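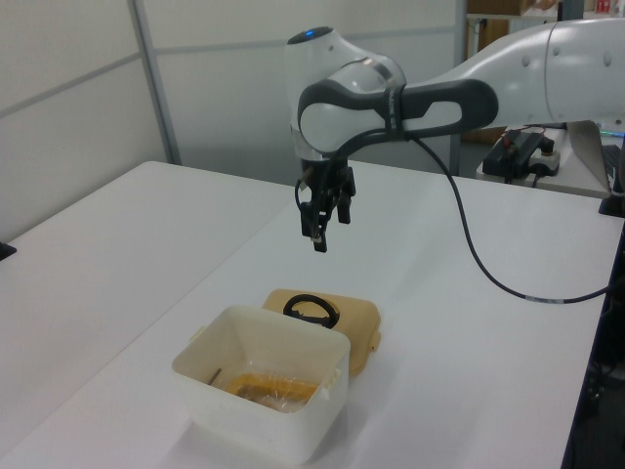
Figure 3. Robotic arm with a parallel gripper above an open plastic food container.

4.2 Battery behaviour of combined-function handhelds

The second part of the study deals with small consumer devices that draw two unrelated loads from one cell. We took the Cekby, a bicycle bell with a built-in FM receiver, and the Prirkier, a luggage scale that doubles as a phone charger. Both are sold with a single rated run time printed on the package, and neither manual says which of the two functions that rating refers to.

Units were bought over the counter in August and kept in their packaging until testing. Each was charged to the cut-off point of its own circuit, left for 5 hours at room temperature and then discharged under one of three load patterns: primary function only, secondary function only, and both together. For the Cekby the primary function was taken to be the bell, although several owners interviewed by Van Acker used it almost entirely as a radio. Cell voltage was logged at the terminals, which meant opening the case. Two of the Prirkier units would not close properly afterwards and were left out of the drop tests in Section 4.4.

The combined load was the least predictable. In the Cekby, striking the bell while the receiver was playing caused a short dip in supply voltage, and on an ageing cell this dip was enough to reset the tuner. The stored station was then lost and the device started again at the bottom of the band. We recorded 13 such resets in 600 strikes, all of them in the last third of the discharge. A larger capacitor on the receiver supply would probably remove the fault at little cost, but we did not test this.

The Prirkier behaved differently. Its controller gives the charging output priority over the display, so the scale dims and then goes blank while a phone is still taking current. A user who arrives at the check-in counter with a phone plugged in may therefore find that the device charges but does not weigh. Unplugging the phone brought the display back in every unit, normally within 28 seconds. The manual does not mention the delay.

Kordestani proposed that the rated run time of a combined device be replaced with a pair of figures, one for each function used alone, and a note on what is switched off first. We have adopted this format for the tables in the appendix. It makes the devices look worse than their packaging does — in the case of the Prirkier, considerably worse — but it allows them to be compared with single-function products, and with the Mahmoudi receiver used as the reference in Section 3.

Some limits apply. All cells were new, apart from those cycled deliberately for the ageing runs, and no testing was done below freezing, where a handlebar device might reasonably be used for part of the year. The Sallevden torch was withdrawn from the comparison after its maker changed the charging circuit partway through our purchases. Readings taken before the change are kept in the data file under their original labels but do not enter any of the averages.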